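Wrist camera planner on clear bottles, anyone trust it?

kindon_mw
Posted March 18, 2024
I've been running the Fedalthorpe grasp planner on a bottle cleanup task. The release notes say it handles transparent objects. My logs say otherwise: 56 grasp requests, 7 rejected for missing depth, and I don't believe the scores on the rest.

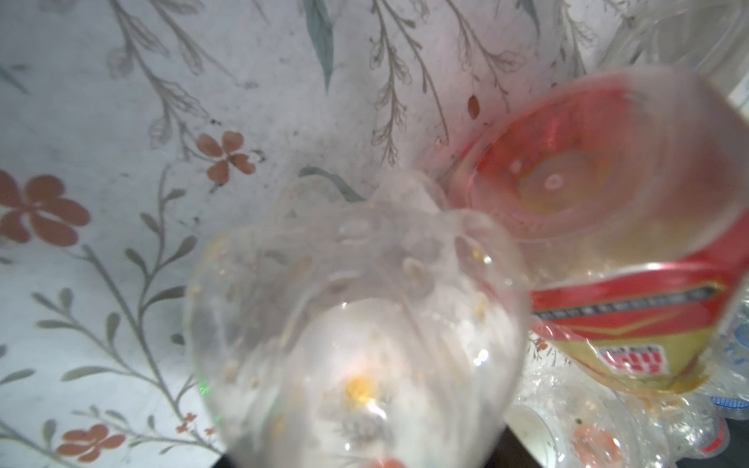
Clear cup on the floral cloth, crushed can to the right

The can gets a tidy mask. The cup comes back as two pieces of tablecloth.

s_wragg
Your cloth is doing half of that. Busy print seen through ribbed plastic is a rotten test for a segmenter. Try a plain sheet before blaming the planner.

kindon_mw
People own patterned tablecloths. If it needs a plain sheet, the release notes should say so.

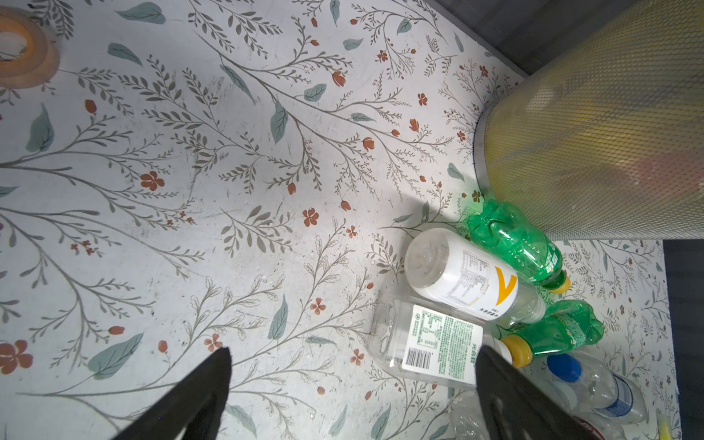 Squarish bottle between the fingers, green label

It scored this one high, and I suspect it's only reading the label. The clear end past the label isn't in the mask at all.

strachan_fork
Disagree with both of you. Which depth filter are you on? The February build dropped speckle filtering from 5 to 2 and that alone wrecked my masks. Erasto Mwaipopo posted a patch on the Grandari tracker.

s_wragg
I tried that patch. Fewer holes, more ghosts. Wouldn't call it a fix.
Shirley

kindon_mw
Patched, same task.
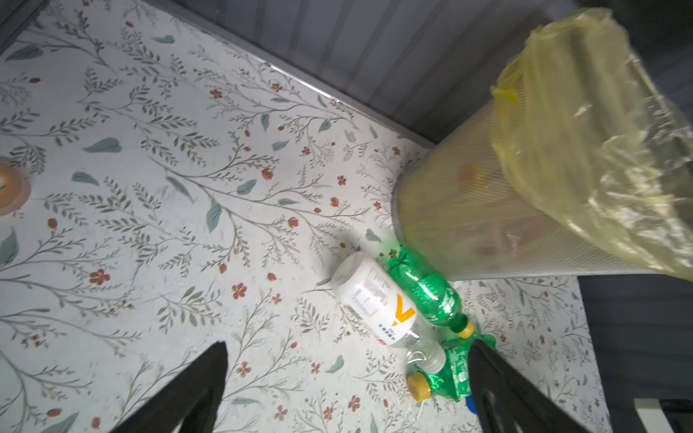
Fingers over the cluster by the mesh bin

Green bottles now segment as one blob, yellow caps included. Scores went up, naturally.

strachan_fork
That's your merge threshold. Post the config.

kindon_mw
Will do tonight. Not holding my breath.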